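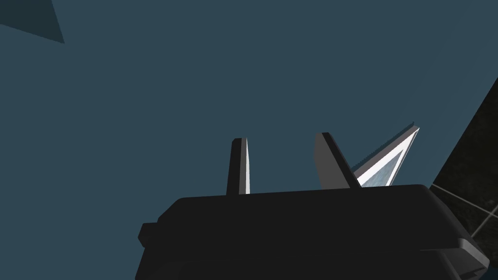
Steinar Þorgeirsson wrote to me that a gripper which closes on nothing and reports success is worse than a gripper which does not close at all. I read his message at 8 in the evening, after my own simulation had been doing exactly this for most of the day, and I had to agree with him.

I am working on a small grasping task, which I call Stadovgate for no good reason. The arm must go to a thin panel, close the two fingers on it and lift. In a batch of 1,000 runs my log said that nearly all were good. Then I opened some of them and looked. In many, the fingers stood beside the panel with an open gap, and the log still had the word "grasped" in it.

The fault was mine. I had written the check so that it looked only at the command sent to the fingers, and did not ask for the contact. When the command was "close", the check was satisfied. There was also a second mistake – the target point was shifted by 33 millimeters, because I had changed the origin of the panel model in April and forgot to change it in the planner.

Tharindu Roy asked me if this is a safety matter, when it is only a simulation. I think yes. The same check was meant to go later on a real arm, where after "grasped" comes a fast move over the table. With a panel held badly at one corner, I would not like to stand near it.

Now the check needs contact on both fingers for 5 steps before the lift can start. If the contact is lost, the arm stops where it is. I have started the batch again with the corrected origin, and it is still running while I write.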